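Sample of 700 but they only report 203 of them?

Posted January 25, 2020

I've gotten hooked on reading local polls this winter! The one that has me stumped is the Esdale survey on whether people feel good about the next year in town. It says 700 adults were interviewed, but the table on renters has a tiny note saying 203. Did they throw the rest away? And why is the margin of error bigger in that table than on the front page?

Ploren

Love this, more people should read the tiny notes! Nothing got thrown away. The 203 are the renters among the 700, so that table is only talking about them. Fewer people means a wider margin. For the full sample it comes to plus or minus 3.7 points, and for the renters it's close to 6.9. So if renters look four points gloomier than everyone else, I wouldn't get excited yet.

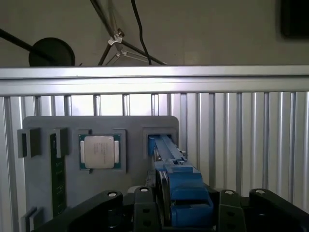
The other thing to look for is weighting. If the survey reached too many retirees, each retiree's answers get counted a little less, and younger people's a little more. A good report tells you which groups they adjusted and what they adjusted them to. Weighting usually widens the margin a bit too (look for the words "design effect"). I've been reading these since 1994 and I still go to the methods page first, it's the best part!

Vilmos Katona

Margin of error is only the random part. Question order matters a ton. If they ask about taxes right before they ask how you feel, good luck. See if they posted the full questionnaire, mine did and it was 19 questions.

Norbert Nyitrai

Thank you both!! Found the questionnaire, and the mood question comes second, right after "do you rent or own." Off to look for the design effect now.

Ploren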